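点検日:7/21/24
場所:Pellatmont 一階、リネン作業室
対象:タオルをたたむ場所、床、箱、電源まわり
使った用紙:Dovis 作業室点検表 第3版

記号は、○=よい、△=直す必要あり(作業は続けてよい)、×=直すまで作業をしない、です。コメントは点検した人が自分の言葉で書くことになっています。私の日本語が分かりにくいところは、遠慮なく聞いてください。

## 1. 入口と通路

- [x] ドアが最後まで開く ○
- [x] 非常口の表示が見える ○
- [ ] 通路の幅が102 cm以上ある △

コメント:通路は一番せまい所を測って94 cmでした。Plenwoodの棚が前より少し通路のほうへ出ています。棚を壁まで押せば足りると思いますが、中身が入ったままでは重いので、一人で動かさないでください。

## 2. 照明と空気

- [x] 天井の照明がすべてつく ○
- [x] 換気扇が回る ○
- [ ] 換気扇のカバーにほこりがない △

コメント:カバーのほこりは6月の点検でも書きました。まだ同じです。タオルの細かい糸くずがたまりやすい部屋ですから、掃除の予定表に入れたほうがよいと考えます。今は予定表のどこにも名前がありません。

## 3. 棚と洗剤

- [x] 重い物が下の段にある ○
- [x] 洗剤の容器にふたがある ○
- [ ] ラベルが読める △

コメント:Pachecoの洗剤のうち、3本のラベルがこすれて読めません。においで中身を判断するのは危ないです。新しいラベルを貼るまで、別の箱に入れて「使用しない」と書きました。

## 4. たたむ場所のマット

- [x] マットが平らで、端がめくれていない ○
- [x] マットの上に関係のない物がない ○
- [x] タオルの四つの角がマットの中に入る ○
- [x] たたんだあとの形がそろっている ○

コメント:濃い緑のマットは白い床と色がはっきり違うので、タオルの位置を確認しやすいです。織り帯のある端は厚みがほかと違うため、そこを最後に手でおさえると形がくずれにくいと感じました。この方法は手順書にまだ書いてありません。

タオルの向きについては、まっすぐに置くか、ななめに置くか、手順書に決まりがありません。私はどちらでもよいと思いますが、積むときには向きをそろえてください。

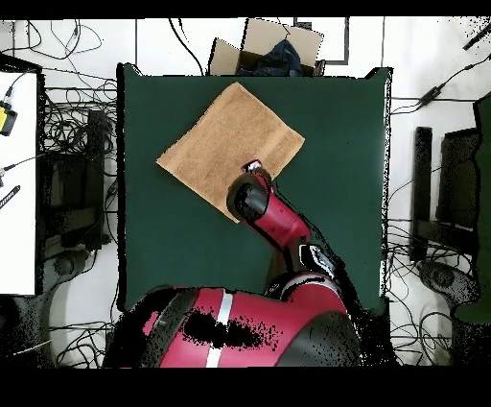

項目4・5:マット上の折りたたんだタオルと、まわりの床のケーブル

## 5. 床のケーブルと電源

- [ ] ケーブルがまとめてある △
- [ ] 足が通る所にケーブルがない △
- [x] 電源タップに水がかからない ○

コメント:マットの左と右で、黒いケーブルが輪になって床にあります。右側には電源アダプターも床の上にあります。足をひっかける危険があるので、結束バンドでまとめて、壁のほうへ寄せることをお願いします。アダプターは布でおおわないでください。

## 6. 箱と床の線

- [ ] 箱のふたが通行のじゃまにならない △
- [ ] 箱の中の布がたたんである △
- [x] 床の黒い線がはがれていない ○

コメント:マットの向こうの段ボール箱は、ふたが外側に開いています。中の紺色の布は丸まったままです。洗う物か、もう洗った物か、見ただけでは区別できませんので、箱に札をつけてください。黒い線の四角は何を置く所か、新しい人には分かりません。線のそばに名前を書いた紙があると助かります。

## 直すことのまとめ

| 項目 | 内容 | 期限 |
|---|---|---|
| 1 | 棚を壁に寄せる(二人で) | 次の点検まで |
| 2 | 換気扇カバーの掃除 | 今週中 |
| 3 | ラベルの貼り直し | すぐに |
| 5 | ケーブルをまとめる | すぐに |
| 6 | 箱に札をつける、布をたたむ | 今週中 |

×の項目はありませんでした。直したあとは、この用紙の右下に印を押して、事務室の青いファイルに戻してください。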